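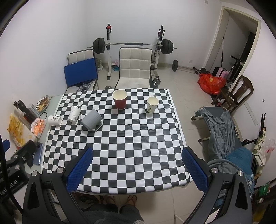

Booking a Room at the Mudgway Centre

Community groups may reserve any of the small rooms at the Mudgway Centre through the Clerkbridge booking page. Please read these steps before you begin. Last updated 2024-10-29.

Before you start

You will need your group's membership number and the name of the person who will hold the key. Groups that have not renewed their membership since April must do so first at the Katorura Road office.

Making the booking

1. Sign in to Clerkbridge and select Rooms, then Mudgway Centre.

2. Choose a date. Days shown in grey are closed to bookings.

3. Enter your start and finish times. The shortest booking is 2 hours, and setting up and clearing away must fall within the time you have booked.

4. State whether food or drink will be served. Groups serving hot food must also complete the kitchen form.

5. Check the summary and select Submit. A reference number will be sent to you by email. Please quote it in all letters and calls.

Requests are normally answered within nine working days. A booking is not confirmed until you have received a second email headed Booking Agreed.

Changing or cancelling

Open the booking under My Requests and select Amend. Changes to the time are treated as a new request. Cancellations made less than two working days before the start are charged in full.

On the day

Collect the key from the front desk and sign the register. Tables and chairs should be returned to the layout shown on the wall plan. Cups and crockery should be washed, dried and put away, and all rubbish taken to the bins in the rear yard.

Damage or missing items must be reported to the front desk when the key is returned.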